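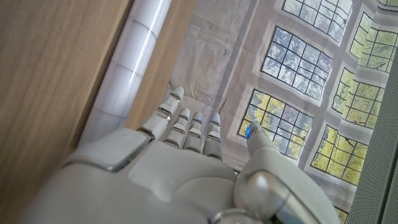

Figure 7.1. The hand from its own wrist camera. Printed windows behind the fingers, wooden strip and white roll at left.

Chapter 7. What the Wrist Camera Learns by Accident

Lutfa Mondal
Draft posted August 23, 2025

Start with the fingers in Figure 7.1. They're what we wanted the network to use. Fingertips, thumb, whatever sits between them. Now look at how much of the picture is something else. Cloth with windows printed on it. Wood grain, very close and a bit blurred. A perforated panel down the right side. All of that goes into the network with the same weight as the thumb, and the training loss doesn't care which pixels did the work.

This chapter is on one method for finding out which pixels did the work. Backdrop swapping. Old idea, cheap, underused. You need Chapter 4 (imitation from demonstrations) and the first half of Chapter 6. Skip the section on tactile sensing if you're short on time, we don't use it until Chapter 9.

7.1 The problem

A wrist camera moves with the arm. Good for grasping, since the fingers stay in nearly the same place in every picture. Bad for something less obvious: the background slides whenever the arm moves, so the background encodes the arm's pose. A printed window shifted left and tilted a little is, to a network, a perfectly good position sensor. Better than the object in a lot of cases. High contrast, straight edges, dark bars on pale sky.

So the policy learns "close the hand when the window corner is here." Works great on the training bench. Move the cloth a hand's width and the grasp lands in the wrong spot.

We call this backdrop leakage. Other books say background shortcut. Same thing.

7.2 The Javotetti test

The procedure we'll use is called the Javotetti test, after the bench it was first run on. In outline:

Train on one backdrop. Freeze the policy. Run it on the original backdrop, then with the same cloth shifted, then with a plain cloth. Objects, lighting and start poses stay fixed. Compare success rates.

The shifted condition is the one people leave out and it's the most usefull. A plain cloth changes everything at once: brightness, edges, color. If the policy fails there you don't know why. A shifted cloth has the same picture content in a different place. A drop there means the network was reading position off the print.

Working example for the rest of the chapter is the Mollah peg set. 200 demonstrations, all on the window print, one operator. Then 314 test runs, split over the three conditions. Of those, 53 ended with the hand closing on nothing, and most of the 53 were in the shifted condition. Plain cloth did better than shifted. Students usually guess the opposite. Hold on to that, section 7.4 is all about it.

7.3 Before you measure anything

A few notes on setup, then the math.

Wrinkles. A fabric print creases, and creases are features too. Don't iron the cloth between training and testing. We did that once and lost 2 weeks.

Wood, panels, anything rigid at the sides. These leak pose just like the print does. The test only moves the cloth, so a policy leaning on the wooden strip will pass and still be brittle. Report the test as a lower bound on leakage.

Reflections. Shiny joint covers pick up whatever is around them, so a new cloth can change how the hand itself looks. Small effect in our runs. Check it anyway, mask the joints and rerun a handfull of trials.

Definition 7.1. Let s0 be the success rate on the training backdrop and s1 the rate on the same backdrop shifted. Leakage is (s0 - s1) / s0, for s0 greater than zero. Zero means no measured effect. Negative values happen with small samples, report them as they are.

Section 7.4 works this out for the Mollah set.

Comments (4)

Kindanis: Is the shift always sideways? Our bench only has room to move the cloth up.

L. Mondal: Up is fine. Just write down the direction and keep it the same for every run.

flastumen: "Useful" has an extra l in 7.2. Also can you post the split of the 314 by condition, I'm trying to redo the leakage number.

L. Mondal: Thanks. The split goes in the table in 7.4, coming in September.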